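Mitarbeiterinnen und Mitarbeiter für die Wäscheerfassung gesucht (m/w/d)

Bridbridge sucht ab November für den Standort Gorville bis zu 16 Personen in Teilzeit. Vorkenntnisse in Technik sind nicht nötig, Erfahrung in Wäscherei, Hauswirtschaft oder Pflege ist willkommen.

In unserer Wäscherei übernimmt die Anlage Sasach einen Teil der Legearbeit. Das Greifen einzelner Teile aus dem Stapel muss sie noch lernen, und zwar von Leuten, die es können. Sie führen dafür einen Handgreifer und nehmen damit Kleidung, Tücher und Handtücher auf – in Wohnräumen, nicht am Band.
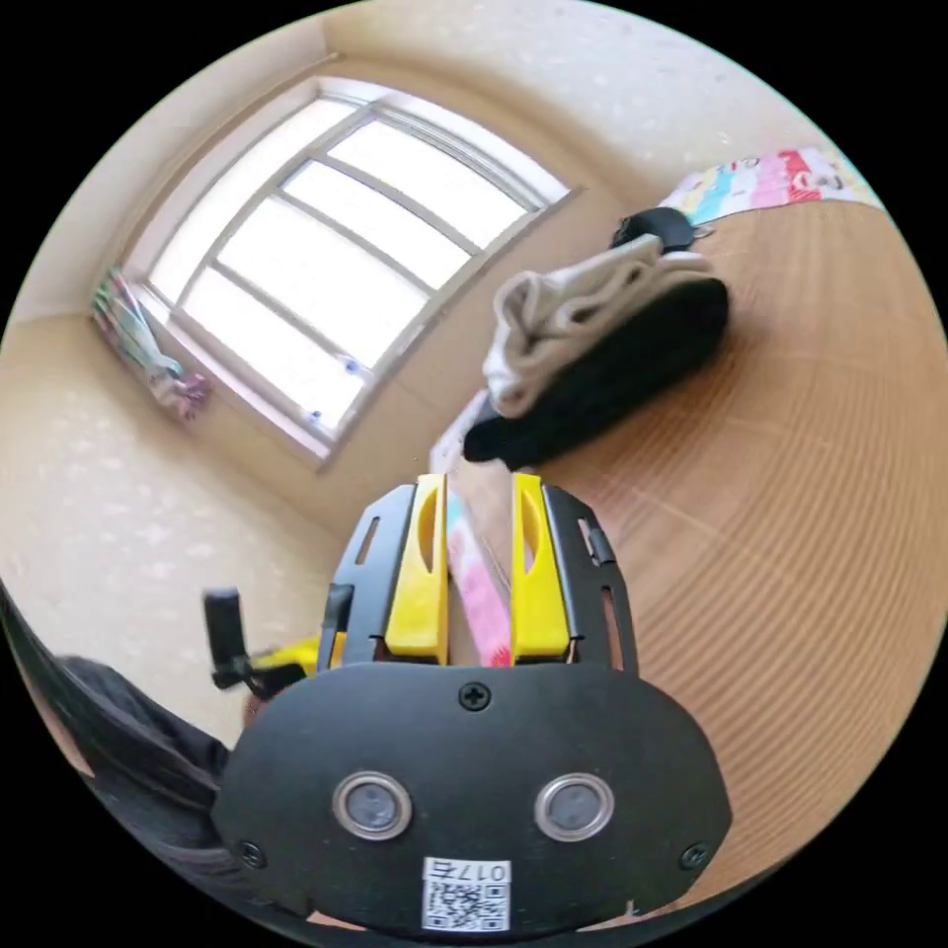
Handgreifer beim Fassen eines rosa gemusterten Stoffstücks, rechts dahinter Wäsche auf dem Holzboden.

Ihre Aufgaben:
Wäsche mit dem Greifer aufnehmen, ablegen und zusammenlegen
Fehlgriffe im Protokoll vermerken
Abläufe mit den Kolleginnen und Kollegen an der Legestation besprechen

Was sich im Betrieb ändert: Die Frühschicht an der Legestation wird kleiner, die Sichtkontrolle und die Erfassung werden größer. Wer bisher gelegt hat, kann wechseln und behält Lohngruppe und Stundenzahl. Interne Bewerbungen werden zuerst bearbeitet. Reklamationen und Sonderteile bleiben Handarbeit.

Die Einarbeitung dauert zwei Wochen und ist bezahlt. Es geht viel ums Bücken und Knien, Pausen sind fest eingeplant.

Bewerbungen bitte schriftlich an Edem Frimpong, Personalbüro, Zimmer 606. Fragen zur Arbeit mit dem Greifer beantwortet Pieter Mabaso, Fragen zum internen Wechsel Ruan Mnguni vom Betriebsrat.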